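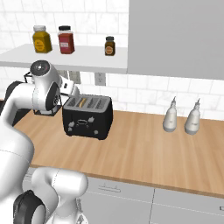 Fleltov Kitchen Tasks, starter pack
README

Hello, and thank you for downloading the starter pack. Fleltov is a simulated kitchen for people who want to train or test a robot arm on everyday jobs without buying an arm first, and it is sold by Walczak as a yearly licence with a free starter pack (you have the free one). We have tried to write this file so that you can get going in an afternoon, kettle on, without ringing us up – though you are very welcome to write if something won't budge.

What you get

The starter pack holds 1,480 recorded runs across 79 kitchen tasks. Most are short jobs at the worktop: reaching over a toaster with bread in its slots, moving a bottle, putting a jar back on a shelf. Each run comes with the rendered pictures, the joint positions, the gripper opening and a one-line instruction in plain English. The full licence adds 582 further room layouts, which swap the tiles, cupboards and worktops and shuffle the small items.

Getting started

Unpack the archive somewhere with plenty of room, then open the folder called first_run and start the viewer from there. Leave the settings alone the first time round. Once a run plays from start to finish, copy settings_basic to a new name and change things in the copy, so you always have a good one to go back to.

If the viewer opens to a grey window, your graphics driver is almost certainly too old. Aminu Aliyu spent most of June chasing this one and his notes are in the help folder, with the fixes listed by operating system.

Things to know before you rely on it

Everything in the pack is rendered, and we would ask you to bear that in mind when you read your scores. Bread is a stiff object in Fleltov. It doesn't bend, tear or leave crumbs, and the toaster doesn't heat up. Squeeze bottles can be gripped and moved but they won't squirt. Narrow slots are the weakest spot in the contact model – 252 of the runs are marked "check" in the index for this reason, and you may prefer to leave them out of training altogether.

Use and credit

You may use the starter pack for teaching, research and in-house trials. Please don't resell it. If you publish, a mention of Fleltov and the version number is plenty.

Questions about the data go to Zbigniew Kubiak, and questions about licences to the Walczak sales desk in Trestville.

Last updated Saturday, September 7, 2019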